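Rateo: a small dataset of accrued interest on bonds

README, last touched in May

Rateo is Italian for accrued interest, the slice of a coupon that a bond buyer pays the seller when a bond changes hands between payment dates. I've wanted a clean, open set of worked accruals for years, and now there is one! It holds 2135 rows, each a single made-up trade in a plain fixed-coupon bond, with the accrued amount worked out to the penny.

What's in it

The rows live in two files. trades.csv has the issue date, last coupon date, next coupon date, settlement date, coupon rate, face value and day-count rule. answers.csv has the accrued interest and the dirty price (the clean price plus the accrual), matched by row number. Dates are year-month-day throughout. Rates are percentages, so 4.25 means 4.25 per cent and you'll need to divide by a hundred yourself.

Three day-count rules are covered: actual/actual, actual/365 and 30/360. The last one is where most home-made spreadsheets go wrong, usually at the end of February, so I put plenty of February in. I love those rows. Run your own code on them first and see how you get on.

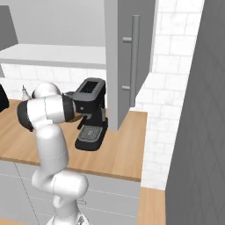 Can I use Rateo to value bonds I really own?

It's meant for testing code, and the prices in it are invented, so please take live figures from your broker or the issuer.

How it was made

A short script called Widen picks dates and coupons at random, then stretches the spread of settlement dates so that awkward ones turn up more often than they would in a real market. Clyde Alcantara wrote a second calculator, Collado, without looking at mine, and we compared the two until every row agreed. That took far longer than either of us planned, and it was great fun (the leap-year arguments went on past midnight).

Known gaps

No floating-rate notes, no index-linked bonds, and no ex-dividend periods yet. Bank holidays are ignored, so a settlement date can land on one. All amounts are in pounds.

Changes

Version 2 fixed a rounding slip in the 30/360 rows and renamed the column "cpn" to "coupon_rate". Old scripts will need that one edit.

Corrections are very welcome, especially with a row number and your working. Send them to the Pranadberg issue list, where Clyde and I both read everything.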